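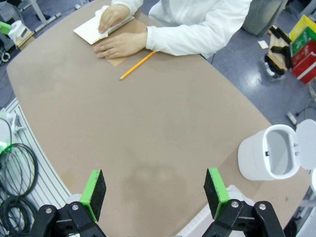
Figure 2. Notebook, pencil and small white bin on a tan table, with the lid of the bin open.

3.2 Where the pencil goes

We began this study thinking mostly about notebooks, and it was the pencils that won us over. A spiral notebook more or less decides its own place on a table. It needs a hand on it, it needs room to open, and people settle it in front of them without much thought. The pencil is a different matter (and a far more interesting one!). In Figure 2 it lies diagonally beside the brown sheet under the notebook, with the eraser end toward the person's hand and the point facing away. We call this the "ready" position, a term Zachary Turcotte first used in our October field notes, and we were delighted by how well it held up once we started looking for it in other people's note-taking.

The container is the third piece of the layout. We had expected a bin with a lid to be treated as storage, something to fill at the end and close. Fehr's earlier work on shared tables sorts containers this way, by whether they belong to the start or the end of a task. Our own reading is looser. A container standing open near the edge of the table is already part of the working surface, and its position tells us a good deal about how much room the writer wants to keep clear in the middle. 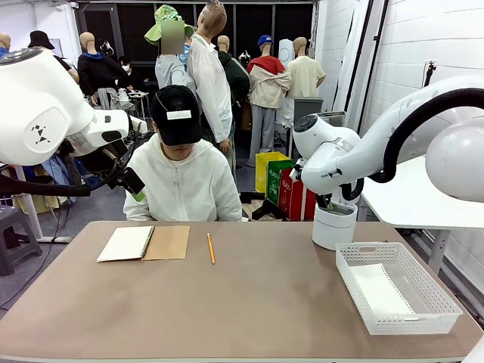
Paper complicates things in a way we enjoyed very much. A loose sheet has no cover and no binding, so it takes its edges from whatever it is put on or in. Laid flat on the floor of a basket, it is easy to see and still out of the way of the notebook. We coded such sheets as "parked", together with sheets tucked under another object, and kept "stored" for paper that could not be seen from the writer's seat.

Rohani Simanjuntak and Turcotte coded the layouts separately. They disagreed most often over pencils lying with the point toward or away from the front of the table, where the angle was slight. We settled these by going back to the position of the nearer hand. The Ambridge and Gallen layouts were coded under the same rules, and the full list of codes is given in Section 5.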